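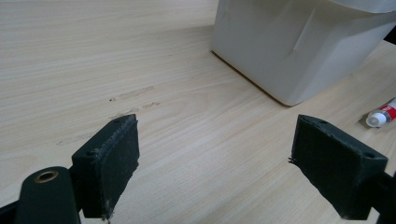
3.2 Hardware under review

The kit we tested is the Tekley hand-held gripper pair, sold by Dreretti as a complete set for recording two-handed tasks. Our lab in Lulville received its set in March and has used it almost daily since then. We had worked with joystick control for a long time before that, and the change was a real pleasure. A new operator picks up the two grippers, opens and closes them a few times, and is recording usable motion within minutes. Each gripper has two broad fingers with a foam pad on the inner face, and it is the pads that we want to discuss first. They are soft enough to close on a thin edge without pushing it away, and they forgive a poor approach angle far better than the bare fingers do. They also pick up dust and lint, and fibers fray out along the corners with use. Dreretti supplies 3 spare pairs with the set. We found no drop in grip on rigid plastic from a worn pad, although on smooth film the difference was easy to feel, and we now change the pads before any session that involves bags or wrappers.

The view past the fingers deserves a mention too. With the jaws open, the wrist camera sees a wide stretch of table between the two pads, and an object lying off to one side is often still in view. This matters a great deal for learning, as the policy needs to know where the next item is before the hand turns toward it. Our first policies, trained on the head view alone, reached for small tubes and caps with very little confidence. Adding the wrist views fixed most of that, and we were delighted with how few changes the training code needed.

3.3 Tasks

We chose tasks that need both hands and that a person does without thinking. The one we come back to most is the latch box task. The operator steadies the container with one gripper and works the latches with the other, then lifts the lid by its handle and sets it down. Latches are hard for parallel fingers. The contact area is small, the force has to go in the right direction, and the box will slide if the second hand is late. Clem Henare recorded the bulk of these episodes and developed the habit of bringing the working finger in close beside the lid before closing on anything, which gave much cleaner data than a straight grab. 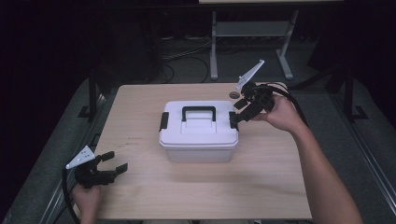
Figure 2. Latch box task with the two hand-held grippers. The right gripper is at the right latch; the left gripper is low over the front of the table with its fingers slightly open.

In total we kept 106 episodes of this task. An episode was dropped if tracking of either marker plate was lost for longer than the smoothing filter could bridge, or if the operator touched the box with a bare hand. Tracking loss was rare and happened mainly when one forearm crossed over the other gripper. We did try shifting the head camera forward to reduce it, with mixed results (see Section 5).

3.4 Comfort and handling

Operators filled in a short form after each session. The comments on weight and balance were warm, and Vlastimil Hrubý, who has small hands, reported no trouble reaching full closure. The cables drew the only steady complaint. They leave from the back of the grip and hang down past the wrist, and in tasks with a lot of turning they tug slightly. Routing them over the forearm helped. We would love to see a lighter cable in the next version, and have passed this on to Dreretti along with our notes on pad wear.

3.5 Comparison set

For comparison we repeated the latch box task with the Coelho glove, using the same operators and the same instructions.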